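Jevileo Classroom Simulator Pack

Two-armed robot, furnished room, no repair bill

Club licence, one year
Stock code: JV-SIM-15
Updated September 2023

The Jevileo pack was put together for the Presine after-school robotics club, where Horațiu Toma had 15 pupils, one real arm and a drawer of snapped fingers. Pupils write short programs, press run and watch a virtual robot try to do something useful in a virtual bedroom. It can knock a bowl off the table more than 2000 times and you will never have to sweep up.

The room is meant to be untidy. Margareta Gavrilă, who set the club tasks, holds that any team can pick up a bowl in an empty white box, and that the trouble begins when there is a frying pan beside it. 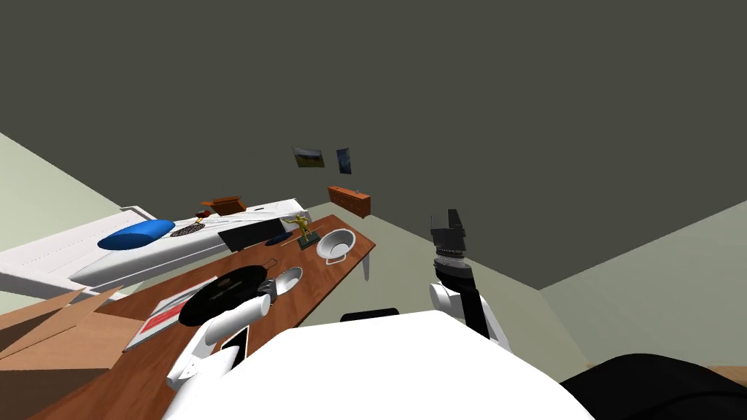
Simulated view with the left gripper reaching for the bowl. Right arm raised, framed pictures on the far wall.

Each arm is programmed separately, and pupils will forget one of them. The viewpoint can be tilted as far as you like. Getting it level again is covered on page 4 of the handbook, the only page most clubs have read.

What you get

Simulator for classroom computers
Room file with movable objects
3 starter tasks: reach, lift, put back
Teacher handbook, printed
Score sheet for club competitions

What you will need

A computer for each team. Older school laptops will run it, with some complaining from the fan. A mouse is strongly advised, as is a firm line on whose turn it is.

Competition use

The June final at Presine was run entirely on this pack. Tudor Anghel's team won with a program of great patience and very little speed. Their code is included as a worked answer, comments and spelling untouched.

Support

Write to Emil Zaugg on the Jevileo help desk. Please attach your program, as "it went funny" takes him a while to look up.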